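Home | Notebook | Bench plans | Parts list | Search

Thursday, after lunch
Bench notes: whiteboard wording and the pipe stand

Pauline Sugden wants the small whiteboard used for the short messages, written by hand in marker, large enough to read from the Tremumham end of the shop. I said I'd give it a fair go. I still think a printed card would do the same job and wouldn't smear.

Orange was her choice too. Darragh Corrigan claims it reads better than black against white. I don't see how it could, and his test was one person with new glasses. Black next time, please, then we can compare.

Wiping: the Havico cleaner is sold as leaving no ghosting. I tried it on the old Weltthorpe board this morning and could still make out last week's list when I tipped it to the light. Plain water and a rag did as well. Order 2516 has another 8 bottles on it and I'd like that cut to one before it ships.

Size of letters is the real problem. If you start big you run out of board. Darragh says to pencil a line first. On a whiteboard? Pencil doesn't take. Start smaller, or pick a shorter message.

"You've" fills a line on its own at this size, with "got" under it. Caps keep coming off the markers and wandering, so check the work surface before blaming the drawer. Same goes for wrenches.

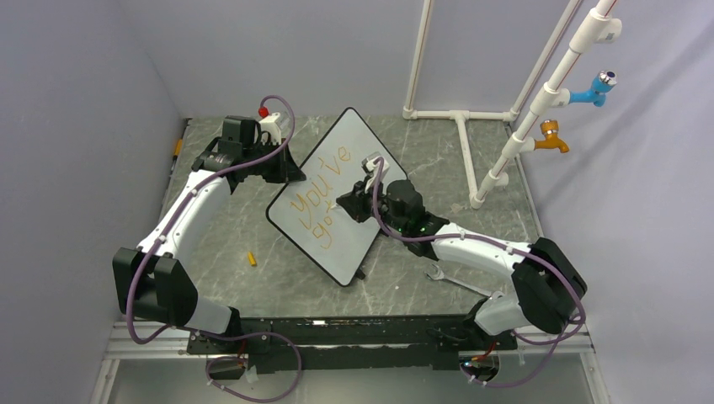

Pipe stand

White PVC, T-joint at the floor, blue faucet with the chrome handle higher up and the orange-gold one lower. Pauline calls it finished. I'd call it dry-fitted until I see it hold water. The Furnival sheet (page 376) gives a fitting order that I don't trust, as it has the faucets going on before the upright is fixed.

To do:
- ask Pauline who chose two different faucets
- black marker, same words, same board
- pressure test, with a bucket, and me watching
- find out what job 2677 was billed for

Darragh has the rag.

2 comments | 0 shares
Contact the shop | Back to top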